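Ticket: Replacement bins and spare parts for picking cell 2
Queue: Lab equipment requests
Status: Open, waiting on quote
Opened by: Kaiwen Qiu
Cost line: Dusiso small equipment 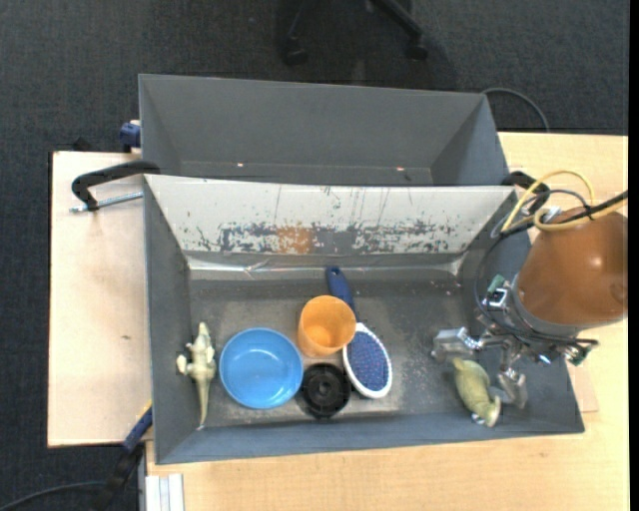

Cell 2, front and rear bins, November.

Original request

The front bin in cell 2 needs to be replaced before the next long run. The pale coating on the sloped panel along the far wall has flaked off in a band along the lower part, and there are dark streaks scratched into the rest of it. The floor of the bin is scuffed all over. We have tape along the seam between the panel and the floor, and it is creased and throws bright reflections near both ends.

I would like to buy new bins for the cell and settle how we pay for wear parts from here on. At the moment every bin, clamp and roll of tape goes through as a one-off request and each one takes a full approval round. Please advise which budget line this should sit on.

Kaiwen Qiu

Comment 1, purchasing desk, 9:40 am

Thanks. Before I can ask for a quote I need the following.

How many bins, and is it the same part as last time?
Is the sloped panel sold with the bin or is it our own piece?
Is the cell down now, or can it keep running until the parts arrive?
Do you need the clamps too? The request mentions them once and then drops them.

Comment 2, Kaiwen Qiu, 10:25 am

Same part as last time, the dark gray one from Grellum. I am asking for 5. Two go into the cell and the other three go on the shelf.

The panel is our own. It does not come with the bin. We cut and coat a new one in the shop, so the only cost there is sheet and paint. Please keep it off the quote.

The cell is running. It can keep running, but I don't want to start the long run on this panel. If more coating comes off, the background behind the objects changes partway through, and then we have to sort the results by date to make any sense of them.

Clamps: leave them off for now. The ones at the upper corners of the front bin are still doing their job. I will open a separate ticket if that changes.

Comment 3, purchasing desk, 11:10 am

Grellum has the bin listed with a minimum order of 7. I can ask them to break the pack but they said no last spring. Would you take 7, or should I look at another supplier?

Lendier has a gray bin with the same outside length. The walls look steeper on the drawing. I don't know whether that matters to you.

Comment 4, Kaiwen Qiu, 11:55 am

It matters. The gripper has to get down beside objects that are lying near a wall, and in this cell that happens often. Right now there is an olive toy animal near the wall on the right side and the fingers are working around it, one above it and one down its right side. With a steeper wall there is less room for the wrist to come in over the side. We would have to check the reach again for both bins and probably move the mounting points.

I would rather take 7 of the part we know. Two spares more than I asked for is fine, they stack.

Comment 5, purchasing desk, 1:15 pm

OK, 7 from Grellum. I have put a placeholder of $300 on the line until the quote comes in. That is for the bins and freight together. If the quote is over, I have to come back to you before I can release it.

On your second question, there are two ways to do this.

The first is a blanket order for the year. You estimate what the cell uses, it gets approved once, and you draw against it. Anything left at year end is gone.

The second is to add wear parts to the service line for the arm. That line already exists and it rolls over. The catch is that Cui owns it, and they would need to agree that bins and fixtures count as service.

Which do you want me to start?

Comment 6, Kaiwen Qiu, 2:05 pm

I looked at what we would put on it either way. My list for the year:

Bins, front and rear position
Sheet and coating for the sloped panel
Tape for the seam
Gripper fingers
Tubing and cable ties at the wrist
Test objects

Test objects are the part that is hard to estimate. They are household things and toys, and each is cheap, but they get swapped out a lot. What is in the front bin today is typical: a blue plastic bowl, an orange cup, a hairbrush, a couple of toy animals, one of them a dinosaur, and a black ridged round piece. We buy these at ordinary stores on a card and file the receipts. If they go on the blanket order we would need a supplier that stocks all of it, and I don't know of one. Let's leave test objects on the card.

For the rest, I prefer the service line if Cui agrees. Fingers and tubing are clearly service. Bins are a stretch, but they wear from the same use.

Comment 7, Cui service desk, 3:30 pm

We were added to this ticket. Gripper fingers and tubing are fine on the service line, no change needed.

Bins and the panel are fixtures. We can carry fixtures if the lab keeps a parts log, meaning the date a part went in, the date it came out and why. Without that we can't show what the money went to when the line is reviewed. Can you start one with the bins that are in there now?

Also a question about the seam. Is the tape there to keep small objects out of the gap, or to hold the panel in place? If the panel is held by tape only, we would want it fixed some other way before we put our name on it.

Comment 8, Kaiwen Qiu, 4:10 pm

The tape is there to close the gap. The panel is fastened separately. When I cut the new panel I will make the lower edge fit closer so we can use less tape, and I will try a matte one in place of the shiny one. The glare shows up in the camera view.

Parts log is started. I don't have the install date for the bins in there now, so I entered them as unknown and put the front one down for replacement, reason worn floor. The panel has its own entry, reason coating loss. The rear bin is in better shape and would stay as it is, but I want both changed together so the two floors match at the start of the run.

Comment 9, purchasing desk, 4:35 pm

Noted. Current state of this ticket:

Grellum quote requested, 7 bins, placeholder $300.
Lendier bin not pursued.
Fingers and tubing to the Cui service line from now on.
Fixtures to the same line, pending Cui's review of the log.
Test objects stay on the card.
Panel material and tape: still no line. Kaiwen, send me the sheet size and the paint name and I will put them through shop stock for this round.

Comment 10, Kaiwen Qiu, 4:50 pm

Will send both once I have measured the new bins. I don't want to cut from the old drawing. Please leave the ticket open until the bins are in and the panel is fitted.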